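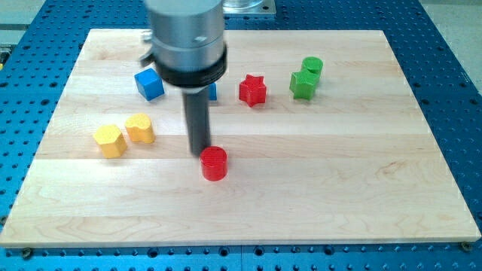 Mwangi Massawe replied:
Mineral oil alone never lasted for me. I used it on a maple board from 2023 until this March and the surface went dull after every few washes. A wax and oil mix has held up better.

gladys_m
How often were you oiling it? Once a month is plenty in my kitchen, and I cook every day. I think people wash their boards too hot and then blame the oil.

Mwangi Massawe
Every 4 weeks. Warm water, dish soap, dried standing up.

tindmont80
Walnut oil is what I use. Wipe it on, leave it overnight, wipe off the rest. It cures hard if you give it enough time.

gladys_m
I wouldn't put walnut oil on a board that guests eat from. Nut allergies.

tindmont80
Fair point. We don't have anyone with allergies here, but I should have said so.

C. Rashidi
Has anyone sanded between coats? Mine feels fuzzy after the first wash. It's maple, edge grain, bought unfinished.

Mwangi Massawe
That's raised grain. Wet it, let it dry fully, sand lightly with fine paper, then do it once more before any oil goes on.

Oduor W
Twice is overkill. I did mine one time and it has stayed smooth. Just don't press hard.

Mwangi Massawe
Depends on the board. Mine needed the second pass.

C. Rashidi
Okay, I'll sand it tonight and see how it feels before I wet it again. Godfrey wants to skip straight to the wax.

gladys_m
Don't let him. Wax over fuzz is a pain to get off.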